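Luvberg Sovereign Desk — User Manual
Section 4: Setting Up a Sovereign Rating Watchlist

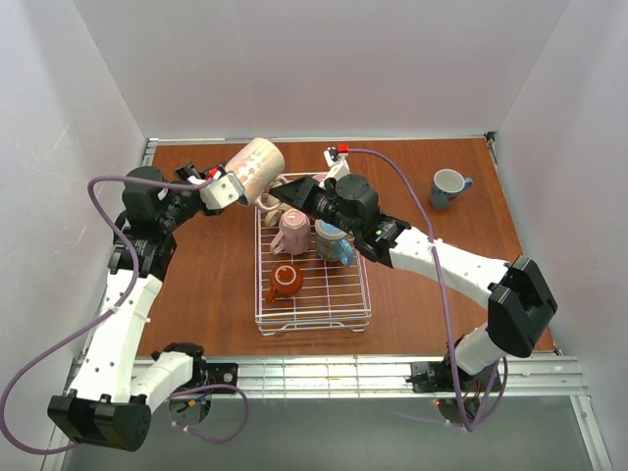 4.1 Before you start

A watchlist holds the countries whose credit standing you want to follow, along with the rules that decide when you are alerted. Each watchlist belongs to one workspace. Users with the Viewer role can open a watchlist but cannot change it.

You need the following:

Editor or Administrator role in the workspace.
An active rating feed. Feeds are added under Settings > Data Sources (see Section 2).
A base currency for the workspace. If none is set, the watchlist opens in US dollars.

Note: Rating feeds are licensed separately from market data feeds. A workspace with market data only will show bond yields and exchange rates, but the Rating and Outlook columns stay blank.

4.2 Creating the watchlist

1. From the main menu, choose Watchlists > New > Sovereign.

2. Enter a name. Names can be up to 34 characters long and must be unique within the workspace. Slashes and quotation marks are rejected.

3. Select the debt type. Foreign Currency Long-Term is the default. Select Local Currency Long-Term if you hold bonds issued in the country's own currency. The two ratings often differ, and a watchlist can use only one of them. To follow both, create two watchlists.

4. Click Add Countries. Type a country name or its three-letter code, then press Enter. Repeat for each country.

5. Select a primary feed. If more than one feed is active, the order of the others sets the fallback order.

6. Click Save. The table fills in when the next feed refresh is complete.

Caution: Changing the debt type after saving clears the alert history for that watchlist. Export the history first (4.6) if you need to keep it.

4.3 Mapping rating scales

Feeds do not share a single scale. Sovereign Desk converts each letter grade to an internal score from 0 to 100, where 100 is the strongest credit. The score is used for sorting and for alerts only. It is not a rating and should not be quoted as one in client documents.

1. Open the watchlist and choose Tools > Scale Mapping.

2. Check that each active feed shows Mapped in the Status column.

3. For any feed marked Partial, click Review. Unmatched grades are listed at the bottom of the window. Assign each one to a score and click Apply.

4. Set the investment grade line. The line must sit between two mapped grades. The default places it between the lowest investment grade step and the highest speculative step on each feed.

Outlooks (Positive, Stable, Negative, Developing) do not change the score. They are stored in their own field and can trigger alerts by themselves.

Note: Withdrawn and suspended ratings have no score. These countries sort to the end of the table and are left out of group averages. A country in selective default is scored and stays in the average.

4.4 Setting alerts

Each watchlist can hold 15 alert rules. Rules run in the order shown, and a single event may set off more than one rule.

1. Choose Alerts > New Rule.

2. Select a trigger:

Rating change. Fires on any move up or down.
Outlook change. Fires when the outlook field changes and the rating does not.
Line crossing. Fires when a country moves across the investment grade line in either direction.
Yield spread. Fires when the spread over the chosen benchmark passes a level you enter, in basis points.
Currency move. Fires when the exchange rate against the base currency moves by more than a set percentage over a set number of trading days.

3. Enter the level or percentage, if the trigger asks for one.

4. Choose the recipients. Recipients must already be members of the workspace.

5. Set the quiet period. During this time the same rule will not fire again for the same country. The default is 4 hours.

6. Click Test. A sample message goes to your own address only, whoever is listed as a recipient.

7. Click Enable.

Caution: Yield spread rules use the last traded price. In thinly traded bonds this price may be several days old. Turn on Ignore Stale Prices if the watchlist includes countries with few outstanding issues, and check the Last Trade column before acting on an alert.

Currency move rules measure the change from close to close. A sharp move that reverses during the trading day will not fire the rule. For pegged currencies, enter a much smaller percentage than you would use for a floating one, or the rule may stay silent until the peg is dropped.

4.5 Grouping countries

Groups let you compare a country with its peers — by region, income level, trade bloc, or any other basis you choose. A country can belong to several groups.

1. In the watchlist, select two or more countries. Hold Ctrl to select rows that are not next to each other.

2. Right-click and choose Group > Create.

3. Name the group and choose a weighting method. Equal gives each country the same weight. GDP uses the most recent full-year figure in the feed. Debt Stock uses outstanding general government debt.

4. Click Save Group. A summary row appears above the members.

Note: Under GDP weighting, one large economy can hide changes in all the others. Switch to Equal to check whether a stable group average is covering a downgrade in a smaller member.

To remove a country from a group, right-click its row under the group heading and choose Group > Remove. The country stays in the watchlist.

4.6 Exporting and sharing

1. Choose File > Export.

2. Select Current View, Full History, or Alert Log.

3. Select CSV or PDF. Full History is offered in CSV only.

4. Set the as-of date. Data revised after this date is left out unless you check Include Revisions.

Past growth and debt figures are often revised by national statistics offices. An export made in December with Include Revisions checked may not match one made earlier in the year for the same period. Keep the setting the same when you build a series from several exports.

Shared links open a read-only copy of the current view. Feed license terms apply to shared links, and some providers block the Rating column for people outside your workspace. Blocked cells show a padlock.

4.7 Troubleshooting

Rating column is blank for one country. The primary feed does not cover it. Open Watchlist Properties and confirm that Use Fallback Feeds is checked.

Two feeds show different ratings. The watchlist displays the primary feed. Hover over the grade to see the others. To display the lowest of the available ratings, choose View > Conservative.

Alert arrived twice. Two rules cover the same event, or the recipient is listed both by name and through a team. Review the rule list and remove the duplicate.

Group average changed but no member did. A GDP or debt figure was updated and the weights were recalculated. The date of the last weight change is shown in the group's Properties window.

Exchange rate column shows a dash. The market for that currency is closed, or more than one official rate is in use. For countries with more than one rate, select the one you want under Tools > Currency Source.

Section last revised July 30, 2024. Technical contact for this section: Zinhle Steyn, Product Documentation.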